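Clubs > Robotics > Project help
Tagged: two-arm projects, grippers, school clubs

Marker slips when the arm turns

Maureen Hebden
Our club at Follemcombe has a tidying project to show in July. The right arm has to take a marker to the pen holder on the rack while the left one deals with the plates. It picks up fine, then the marker twists as the wrist turns.

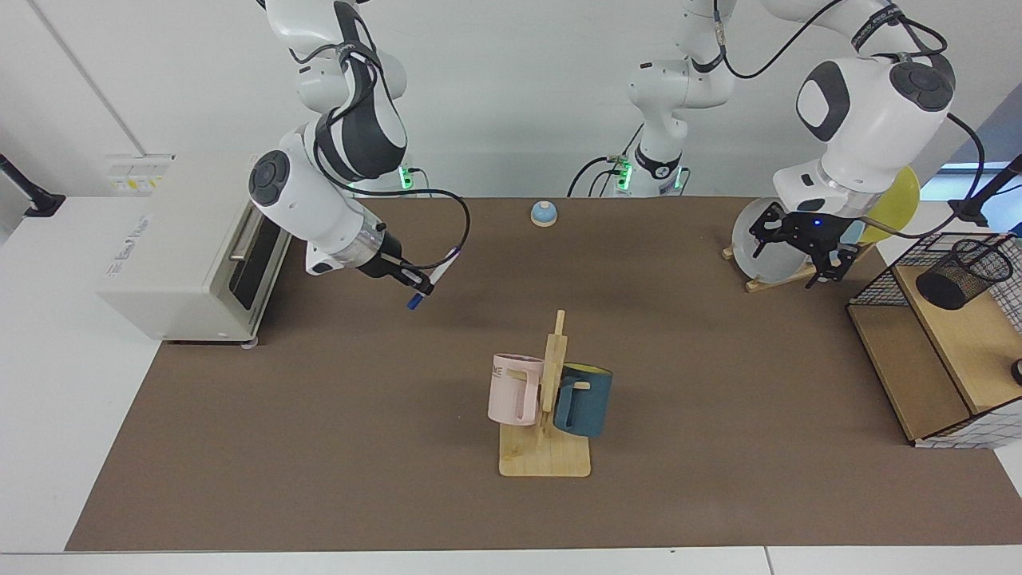
We have tried 11 runs at the slower speed and lost the marker in 3. Would more grip force help?

Zhong
Try gripping nearer the middle of the barrel. Rubber tape on the fingers helped ours.

vurniswood277
same problem here, never fixed it

Zelenano
Agree with Zhong. Turn the wrist before you lift, and leave the force alone until you've tried that.

Last updated: July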